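Safe Working Rules for a Small Desktop Arm: Writing, Testing and Revising a Bench Procedure

Khurram Kiani, project report, Prumura Teaching Lab 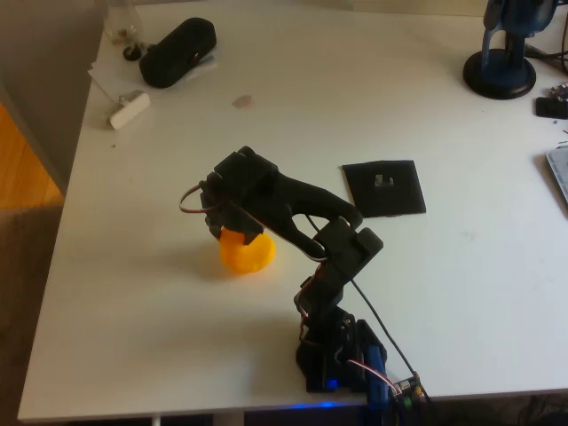
Figure 1. Desktop arm with the gripper at the orange test object, control board beside the base.

1. Purpose

The lab at Prumura has used small servo arms in its introductory course for two years without a written procedure. Students were shown the startup steps once and then worked from memory. The aim of this project was to write a one-page procedure, try it on ordinary pick-and-place work, and record where it was not followed or could not be followed.

2. Background

Industrial robot safety standards were read first, mainly for vocabulary. Most of their content assumes a fenced cell, a risk assessment file and a trained integrator, and very little of it transfers to an arm on a shared desk. Three ideas were kept: a defined working area, a defined safe state, and one named person in control of motion at any time.

3. The procedure

The version tested was draft 4. Its rules are given in shortened form.

3.1 Before power is applied, the operator moves the arm by hand through its full reach. Anything it touches is moved away, apart from the test object.
3.2 Servo wires are checked at each joint. A wire must have enough slack for the full range of the joint and must not pass between the jaws.
3.3 The control board is fixed or placed on an insulating surface. Loose screws, pins and offcuts are cleared from the area near it.
3.4 Speed is limited to half of maximum for any new program.
3.5 Hands stay outside the working area while torque is on. To reposition the object, the operator turns torque off first and supports the upper arm, which will drop.
3.6 The operator says "moving" before each first run of a program.
3.7 Drinks are kept off the table.

4. Method

Two groups used the procedure, one in the Skestberg room and one in the Buvesley room. Each run was one attempt to pick up the object and set it down at a marked point. An observer kept a paper log and noted any departure from a rule. The rules were not explained beyond the printed sheet.

5. Results

The log covers 89 runs, and 51 of them had no departures. Rule 3.1 was followed at the start of a session but often skipped after a break, when personal items had come back onto the table. Rule 3.7 was the least popular. Rule 3.5 gave the most serious entries - in several runs the operator reached in to straighten the object with torque still on. No injuries or damaged parts were recorded.

Rule 3.2 was hard to judge. "Enough slack" meant different things to different operators, and a loop that clears one joint can catch on another.

6. Changes made

Draft 5 repeats the check in 3.1 after every break. The working area is now marked on the table with tape at full reach plus a hand's width. Rule 3.2 asks the operator to move each joint to both end stops and watch the wire. A switch that cuts servo power, placed on the side away from the arm, was added following a comment from MacKinnon, who supervised the project.

7. Limits

The same person wrote the rules and designed the log sheet, and the observer was known to both groups. The arms are light and slow, so the results should not be applied to larger machines. A planned endurance test of 1000 cycles, intended to show how wire wear develops at the wrist, was not started and is left for the next group.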